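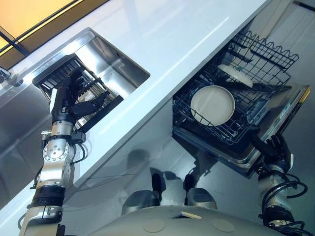
Fig. 3 – Sink rack in the sink, dishwasher drawer open

Loading the drawer

1. Scrape plates and rinse them in the sink. The slatted rack can stay in while you do this.
2. Pull the drawer out by its front until it stops.
3. Stand plates upright between the tines, with a gap between each.
4. Check that nothing sticks up above the rack – tall items will catch when the drawer closes.
5. Add detergent and push the drawer shut.

Note: Lift the sink rack out once a week and wash it by hand.

Caution: Do not lean on the open drawer. Wait 10 minutes after the cycle ends before unloading.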